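4.3 Recovering the object state between skills

The planner described in Section 3 treats each skill as a function from one symbolic state to another. A skill such as "take sponge" has preconditions, a motion policy and an expected result, and the planner will not start the next skill until the expected result has been checked. In our first version this check used only the joint encoders and the gripper width. If the fingers stopped before they were fully closed, the system assumed it had the object and went on. That was good enough for rigid blocks, but it failed often with soft or see-through things, where the width reading is close to the same for a good grasp, a poor grasp and a pinched corner.

We replaced the check with a small module we call Token. After each skill ends, Token takes one image from the fixed workspace camera, the two wrist poses and both gripper widths, and returns a label for each object the planner knows about. The labels are deliberately few: on the table, in the left gripper, in the right gripper, inside a container, or unknown. A container gets one more label for how it is resting, upright or on its side. Token does not estimate a full pose. When a skill needs a pose it asks for one itself, and most of our skills do not.

The label "unknown" matters more than we expected. An early model was trained to always pick one of the other labels, and it was wrong in ways that were hard to recover from, because the planner would then build a sequence of skills on top of a false state. With "unknown" allowed, the planner has a third choice besides going on or trying again: it can move both wrists back to a parking pose, take another image and ask once more. We call this a look-again step. It costs time, but it keeps the arms from acting on a guess.

Training data for Token came from 520 teleoperated episodes recorded with Relta, our logging tool. Relta writes the camera stream, joint states and operator commands to a single file with a shared clock, and marks a skill boundary each time the operator presses a pedal. Nouhaila Fahmy labeled the object states at the boundaries by hand. Quyên Mạc labeled a second pass on a subset of the episodes without seeing the first set of labels. Where the two disagreed, the boundary was given the label "unknown" and kept in the training set. Most of the disagreements involved the clear box, whose outline is faint over a printed surface and is easily confused with the pattern under it.

We kept the patterned surface and walls on purpose. On a plain background the model learned to find objects by simple color difference and did not carry over to a second workspace. With the pattern in place the training took longer to settle, but the same weights could be used in both.

The control side was changed less. Both arms are driven by Steteo, which accepts target wrist poses and produces joint commands for the two arms together, so that one arm can be slowed when the other is in its way. Steteo keeps a minimum distance between the two wrists, and this distance is relaxed when the planner declares a shared skill, meaning one in which both grippers are allowed to work near the same object. Without that setting, handovers stopped short, with the two grippers facing each other and neither willing to close the gap. The setting is turned off again as soon as the skill ends, before Token is called.

One problem with shared skills is that the grippers hide the object from the camera at just the moment when its state is least certain. We tried adding the wrist cameras as extra inputs, but the gain was small and the delay was large enough to notice. Instead, Token keeps the labels from the last 2 boundaries and may return an earlier label if the object is hidden and neither gripper width has changed. This is a simple rule – it is not learned – and it removed most of the false "unknown" results during handovers. 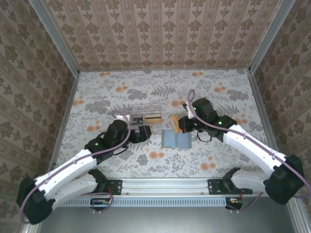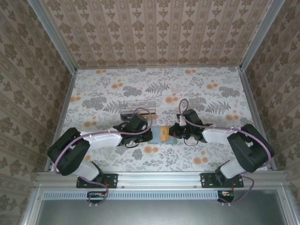
Figure 7. The two-arm workspace with the fixed camera view used by Token. In the first image the right gripper holds the sponge near the clear box; in the second the clear box lies on its side.

The remaining failures fall into two groups. In the first, an object is labeled correctly but the planner picks a skill that the current layout does not allow, such as reaching into a box from the closed side. Adding the resting label for containers fixed many of these, though the skill library still has no general way to turn a box back over. In the second, an object leaves the camera view. Token then reports "unknown" at every look-again step, and the planner stops after the limit is reached and asks the operator for help. We set the limit at two steps.

Section 4.4 compares the full system with a version that uses Hầu, our earlier rule-based checker, in place of Token. The skills, the planner and the Steteo settings are the same in both.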